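4. Equipment Planning and Budget

4.1 What the budget had to cover

Most papers on hand-held data collection report the number of episodes and the training setup, and leave out what the collection cost and how the equipment was chosen. We include it here because other groups have asked, and because our first plan was wrong in ways that a spreadsheet would have shown us. The planning was done by Mehwish Gilani and Lâm Thái before any recording started. The purchase period ran to the end of October.

The project needed demonstrations of ordinary household handling: lifting a cup, moving a bottle, putting things back on a ledge or a shelf. There were two ways to get them. The first was to buy a second robot arm and have an operator drive it remotely in each room. The second was to buy hand-held grippers, which a person carries and operates directly, and to keep our one arm in the laboratory for testing. We priced both.

The arm came with costs that were not on the first quote. It needed a mobile base, a mounting plate, a safety stop, a spare controller and a van on moving days. The supplier, Kwak, also required a service contract. Hand-held grippers needed cables, printed marker cubes, a recording computer and replacement finger pads. The second list was longer but every item on it was cheap, and most could be replaced the same week. Figure 3 shows collection under way in the bathroom setting and, from one of the grippers, the handling of a cup.

Figure 3. Hand-held collection with a pair of grippers. First panel: head view of the operator, with the cup held in the left gripper in front of the sink cabinet.
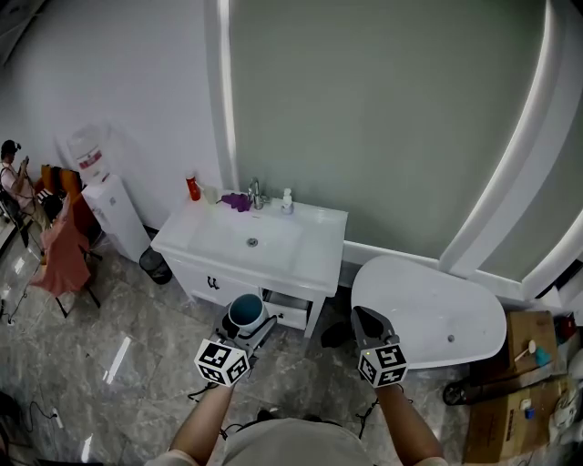 Why buy grippers in pairs when many of the tasks need only one hand? Tasks that look one-handed at the planning stage often need a second hand later, and adding a second gripper after the fact meant a second calibration, a second shipping charge and a new recording layout. Buying the pair at the start cost less than upgrading.

4.2 Choosing a supplier

We asked Zudano and Clovska for quotes on the same specification. Clovska was cheaper per unit. Zudano sold the finger pads and the marker cubes as separate parts, so that a worn pad did not mean sending back the whole tool. We gave this more weight than unit price, since pads are the part that touches every object and we expected to go through them faster than anything else. The order went to Zudano: 2 pairs, with one pair in use and one in reserve.

The reserve pair was the item we argued over longest. Zeeshan Siddiqui favored putting the money into more operator hours and accepting a gap if a gripper failed. The case for the reserve was that room access and operators were booked together, and an idle day was paid for whether or not anything was recorded. We kept the reserve.

Cabling was underbudgeted. The first draft of the plan had a single line for "cables and adapters," copied from an earlier bench project where nothing moved. A person who walks and bends needs longer leads and strain relief at the tool end, and connectors wear. We now list cables by length and by end, with one full spare set for each pair.

4.3 Rooms, furniture and props

The rooms were costed separately from the tools. A furnished setting has to be put together, and the fixtures take up floor space between sessions. We planned for 5 settings and a fixed prop allowance for each. Props were bought from ordinary shops where possible, and we chose pieces that differed in shape and finish over matched sets. A tapered cup with a matte glaze, for instance, gives the pads a surface that narrows toward the base.

Figure 3, second panel: view from the gripper camera, with the cup upright between the pads and a second device with a marker board to the right.
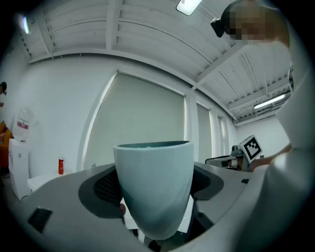 Védís Ravn, commenting on an earlier draft of this section, wrote that the props line was too small and the tools line too generous: "You can borrow a gripper from another lab for a week. You can't borrow back a cup you broke in front of the camera and need again for the test set." She recommended buying every test object in duplicate and storing the second one sealed. We adopted this for the test objects only. Doing it for all props would have used up the allowance for a whole setting.

4.4 Operator time

Operator time was the largest line in the final budget, larger than all of the hardware together. We planned 30 sessions and 1068 episodes. Each session included setup, a calibration check at the start and another at the end, and a break. The calibration checks were first left out of the schedule and treated as overhead. Uzma Awan moved them into paid session time, which raised the planned cost of a session but made the totals match what people were in fact doing.

Storage was handled through our existing Meseo account and added only a small monthly charge. Groups without such an account should price storage early – two hand-held cameras and a head camera recording together fill a disk quickly, and raw files need to be kept until the processed episodes have been checked.

4.5 Limits of this account

Our costs reflect one purchase by one group. We did not test the Clovska grippers, so we cannot say how their pads would have worn. The robot arm figures come from a quote and not from a purchase, and a group that already owns a mobile base would find the gap between the two options smaller than we did. The itemized plan, with the lines we removed left in and struck through, is given in Appendix B.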